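Open day at Grikau: free squash, long queue

Posted 1/3/26 by Qistina Tarigan

I have spent more of my life than I'd like watching a little farm grow turnips on my phone, so when Grikau said it was opening its studio to players for an afternoon, I put my name down. So did everyone else who has ever been stuck on level 936 of Tralumar. They let in 200 of us. The building has one lift.

The queue was good-natured. A man in a homemade turnip hat held my place while I went to find a cash machine I didn't need, and by the time we reached the door I knew his views on the last three updates. He was against them.

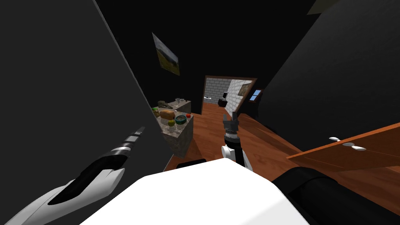 Inside you got a sticker with your player name on it, which is a cruel thing to do to adults. I chose mine when I was tired and I had to wear it in front of the finance team.

First stop was the level designers. They work in a long room with the blinds down and talk about us as if we were pond life, quite fondly. One of them explained that a level is "fair" if most people beat it by the third evening. I asked what happened to the rest of us. She said there was a shop.

Then came a sound booth, where we took turns dropping a cabbage into a bucket. Mine was judged "a bit wet". I have played the game since with the sound off, partly out of hurt.

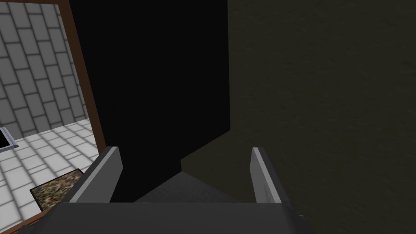 The talk

Azlan Liew, who runs the Tralumar team, gave a half-hour talk and took questions, and I'd say he earned his lunch. Someone asked about the adverts that freeze just before they hand over your extra life. He said a fix was coming in July. There was a noise in the room that I can only call a groan with manners. Somebody else asked which July.

He did show us a bit of Dosuron, the next game. It's a puzzler with tides, and you move harbour walls about to keep 2 boats from meeting. It looked lovely and I expect to be furious with it by the second evening.

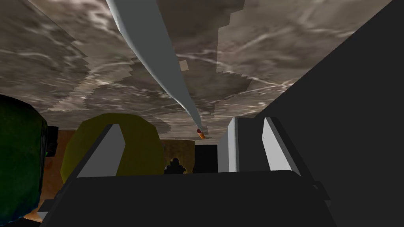 Marble, from underneath.

Lunch was a sandwich and the aforementioned squash. We ate it standing up next to the Mocanu stand - they make the phone grips, and had sent one very keen lad with a great many leaflets. I took a leaflet. I took a grip as well, and it fell off on the bus.

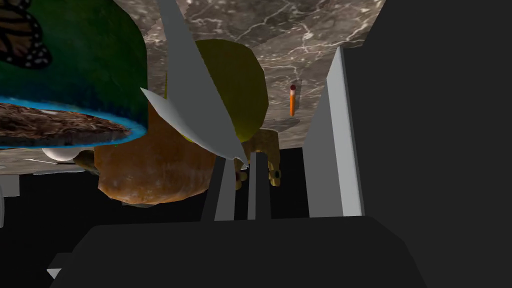 Butterfly wing on green, with more of the marble.

The gift shop sold a plush turnip for more than I've ever spent on actual turnips. I bought it. Would I go again? Yes, if they sort out the lift. I'm still on 936.

14 comments | 31 shares

Contact | © Qistina Tarigan | Back to top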